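Ondier Household Pages
Workshop and Kitchen Tips

When the Bench Arm Squeezes Too Hard, or Doesn't Stop When It Should

I have put off writing this one because I come out of it looking a bit silly, but several of you now have a small gripper arm helping with the sorting and putting away, and I would much rather you learned from my Wednesday than had one of your own. So pour yourself something and settle in, because I do tend to go on.

Our arm had been behaving beautifully all through August. It picked up groceries and odds and ends from the table and set them in the tray, and I had gotten so used to it that I'd reach past it for my coffee without a thought (don't do that, and we'll come back to it). Then one evening it took hold of a slim cardboard box and kept right on squeezing until the sides folded in. I pressed stop. It finished closing first and stopped afterward, and that gave me quite a turn, I can tell you!

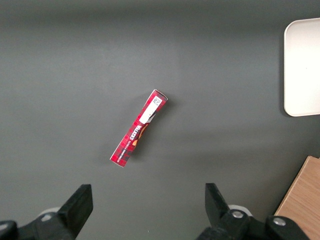 My first idea was that the box was simply too flimsy for the job, and I wasted most of an evening on that theory, swapping in sturdier things and lowering the grip setting a little each time. If you are in the same spot, please switch the arm off before you do any thinking at all. I mean off at the wall, with the plug in your hand, and one hand under the wrist in case it sags when the power goes. Ours sags a good deal, and the first time it came down on my knuckles.

Once it's safely off, try these.

Check the screws at the base of the fingers. Ours had one that turned under my fingertip with no screwdriver whatsoever. A loose finger sits a hair out of place, and the arm goes on closing because it never feels what it expects to feel. Snug them up by hand with the proper driver, go gently, and put a dab of removable thread locker on each if the handbook allows it.

Wipe the finger pads. Flour is the worst for this, followed by sawdust and anything with sugar in it. A barely damp cloth and then a dry one, and never spray a cleaner straight at the joint.

Look along the cable while you bend the wrist by hand, slowly. Mine had a stiff place where it had been rubbing, and I'm fairly sure that is what made the stop button so late. I ordered a new one from Hidell for 36 dollars and fitted it with the plug still out.

Then go back to basics when you test. Clear your working area down to a few things you don't mind losing, and leave good wide spaces between them.

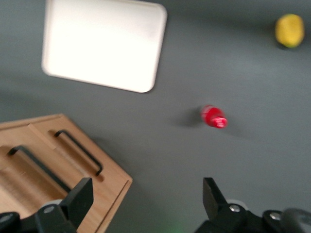

I ran mine at the slowest speed for 12 pickups in a row with my thumb on the stop button, and I pressed it on purpose at different moments, including halfway through closing, which is the moment that had scared me. If it's late even once, out comes the plug again and you call whoever sold it to you. I know it is tempting to give it one more chance. I gave mine seven, and I'm not proud of it.

A few smaller things while I'm at it. Keep glass and anything with a pressurized can out of reach until you trust the grip again. Put a strip of painter's tape on the table at the farthest point the fingers can get to, and keep your cup, your phone and your elbows on the other side of it. Tie back long hair and push up your sleeves. Wooden boxes and drawers with handles deserve a second look too, as a finger that slips under a handle can drag the whole thing along with it, and a dragged drawer is heavier than you'd think. And write the date of each screw check on a bit of card taped to the shelf, the way you would for a smoke alarm battery. I do mine every other Sunday, after the bread goes in.

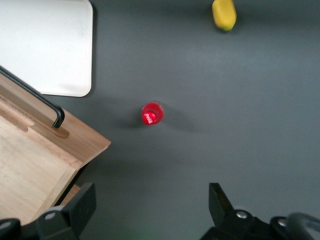 Mykhailiuk wrote in to add that the stop button should be tested before every session and that a power strip with a big rocker switch, set where your knee can reach it, beats diving for the wall outlet. The same letter says to throw out any box the arm has crushed, even if the food inside looks fine, and to go over the table for crumbs and splinters before starting again.

I've since bought the power strip. It lives on the left side of the bench, and I check it along with the screws.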